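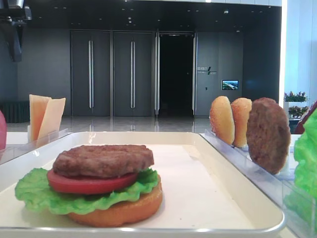 Refilwe Engelbrecht is not convinced: a song contest that changes its voting rules every spring, she says, should at least tell viewers what was wrong with the old ones.

FOR IMMEDIATE RELEASE

Ultach questions "live heat" voting plan for Sirko song final

BRUNVILLE, May. Ultach, the association of Sirko song contest viewers, has today asked the organisers to put off their plan to open the phone and app vote before the first song has been sung. Under the plan, viewers will be able to vote from the opening titles until the end of the interval act. The running total will be shown on screen as a coloured bar, which the organisers call the live heat.

The change was announced with a good deal of noise and very little detail. We are told it will make the evening "more exciting". We have asked for whom, and have had no reply.

Our main worry is a simple one. Whoever sings first will be collecting votes for the whole show. Whoever sings last will come on stage when many people at home have already used theirs up. Masau, which built the voting app, says a "late song balance" will be applied to put this right. It has not published the sum it uses, and it has told us that it does not intend to before the final.
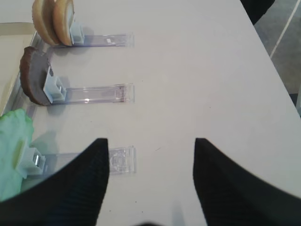
Clear plastic holders on a white table.

Gøran Myklebust, chair of Ultach, said: "I've been watching this contest since I was small enough to be sent to bed before the points. I would love to be told that the new system is fair. What I've had so far is a leaflet with a lot of arrows on it. If the balance works, show us how it works. If it can't be shown, I don't see why a singer who drew the last slot should have to trust it."

Ultach put the question to its members last month. Of the 193 who answered, 128 wanted the vote to open after the last song, as it did last year. We make no great claims for that. Our members are keen people who like things as they were, and the wider public may well feel differently. The organisers say that their own test audience "responded warmly" to the live heat. They have not said how many people were in it or what they were shown.

We also have doubts about the bar itself. A singer waiting backstage will be able to see that she is losing before she has opened her mouth. The broadcaster says the screens in the green room will be switched off. There is still the matter of phones.

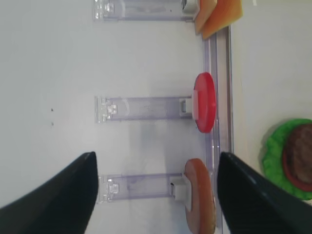 Ultach Press Notices, No. 3, page 2

Ultach is asking for the following before the final goes ahead under the new rules:

The full working of the late song balance, in words a viewer can follow.

The results of the test audience, with the numbers.

A promise that the jury will not see the live heat while it is marking.

The last of these ought to cost nothing. When we raised it at the open meeting in Brunville we were told it was "being looked at", the same answer we were given on ticket prices, and those went up.

Members will be watching the final in any case. Ultach will keep its own note of the bar after each song and will publish it the morning after, whatever it shows.

ENDS

Notes to editors

Ultach is funded by its members and takes no money from the contest, from the broadcaster or from Masau. Gøran Myklebust is free for interviews after 2 pm.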